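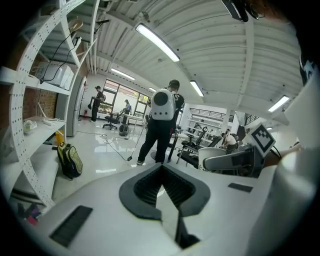
The far end of the room, mid-morning, white backpack in the middle of it.

Third go at sorting the big room and I am still not convinced it needed sorting. Maëlys says the shelves by the door are "wasted" on us. They hold things, which I thought was the point of shelves. She wants them moved under the windows, where they would block the light and bake whatever we put on them, but apparently it would look tidier from the street. Who is standing in the street judging our shelving?

The hard white backpack came up again at lunch. I will admit it looks smart, all shiny, with that big black circle at the top like a washing machine door. Themba swears by hard shells. I asked him what happens when you need to squash one more jumper in and he said you pack better. Right. My old canvas one has done 22 trips and has never once asked me to pack better. He also claims they sit nicely on the shoulders. Perhaps they do for the first ten minutes.

Walid had the catalogue from Trostlow open and read out bits about storage cubes. 23 of them would fill the back wall, he reckons. Fill it with what? We would need to buy things to put in the cubes. I said so and got the look.

Then the plants. I like having some green low down by the glass, and there are leaves outside to go with it, but I don't believe for one second in the watering rota. We had a rota in January. It is still pinned up and it has two ticks on it, both mine.

Ramiro thinks the white table should go nearer the middle and the office chair should go altogether -- he says the wheels mark the floor. I got down and looked. I could find one mark and it might have been jam.

Agreed in the end to leave the table, leave the chair, and try the shelves under the windows for a fortnight. I give it four days. Bags are meant to go on hooks from now on instead of on the floor, only no one has bought any hooks. Régis said he would get some on his way home. He said that last time as well.

Must find the long tape measure before they start dragging things about.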